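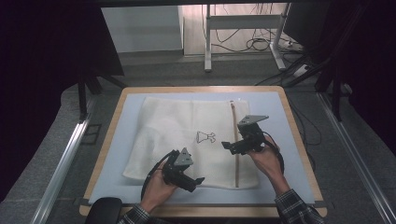 Bralteck Internal Help Desk: Printing and Labels

Ticket 128
Opened: 30/07/2025
Product: Clurnodo label software, second-floor printer
Priority: High (set by requester), Normal (set by us)
Status: Resolved, grudgingly

Reported problem
Care labels print fine until the fiber content line, which comes out as a row of small black boxes. Requester notes that "boxes" is not a fiber. Affects everything in the white zip-front group and possibly the rest of the catalog, though nobody in Samples has volunteered to check.

Log

Entry 1. Turned printer off and on. Boxes remain. Very crisp boxes.

Entry 2. Printed the built-in test page. Perfect. The printer is fine and would like an apology.

Entry 3. Opened the label template on the Samples computer. Fiber line is set in a font called Molefe Narrow, which that computer doesn't have. Asked who picked it. Was told it "came with the template." The template was made here.

Entry 4. Swapped in the standard font. Boxes gone, but the text is now wider and the washing temperature has fallen off the right side of the label. Customers would be free to wash at any temperature they liked. Put it back.

Entry 5. Called Sasteo, who sell us Clurnodo. On hold 45 minutes. Advised to turn the printer off and on.

Entry 6. Found Molefe Narrow on the old design computer under the stairs, in a folder named "fonts NEW use these." Last changed in June, so new by our standards. Copied it over and restarted Clurnodo. First 2 labels still had boxes. Cleared the print queue, which held 9 jobs from before anyone called. Next label correct, temperature included.

Resolution
Missing font. Installed on the Samples computer and saved to the shared drive, in a folder with a sensible name. Labels with boxes on them go in the bin, please, and not back in the drawer.

Requester comment
Works now. Can the logo be bigger?

Help desk reply
New ticket, please.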